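Dust on Artificial Flowers and Printed Walls
Household notes, Flitdale – Maribeth Quiambao

Fabric petals and printed wall coverings hold dust for the same reason: a slightly rough surface and a static charge. Both are best cleaned dry first. Water applied over loose dust makes a gray paste that settles into seams and petal bases.

Artificial flowers
Take the stems out of the vase and lay them flat, heads apart. Set a hair dryer to cool, low speed, and hold it 2 feet away. Work from the base of the bloom outward. Follow with a soft makeup brush between the petals. Spot test any damp cleaning on the back of a leaf – red and orange dyes are the most likely to run.

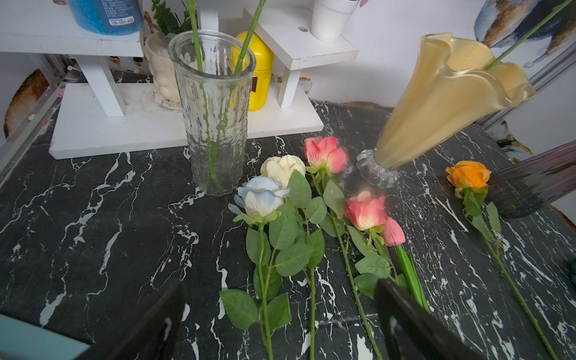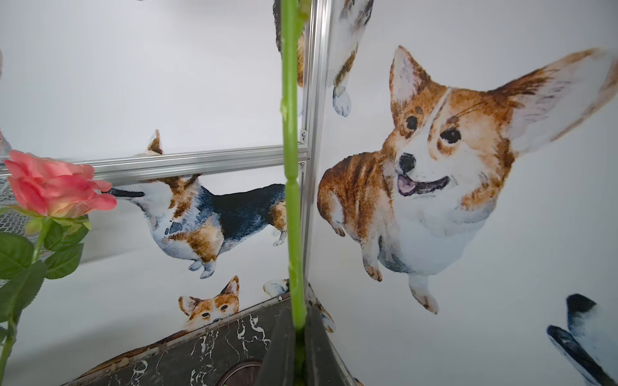

Illustrated or patterned walls
Use a dry microfiber cloth over a flat mop head. Start at the ceiling line and move down in straight, overlapping passes. Do not scrub in circles, as this polishes matte ink and leaves shiny spots. For fingerprints, use a white vinyl eraser with light pressure, then brush off the crumbs. Check the maker's label before using any liquid.

Frequency
Monthly for flowers near a kitchen or heating vent, otherwise every season. Walls need it twice a year. I do mine in October, before the heat goes on, and again in spring. Change the furnace filter the same day.

Last revised 11/07/2023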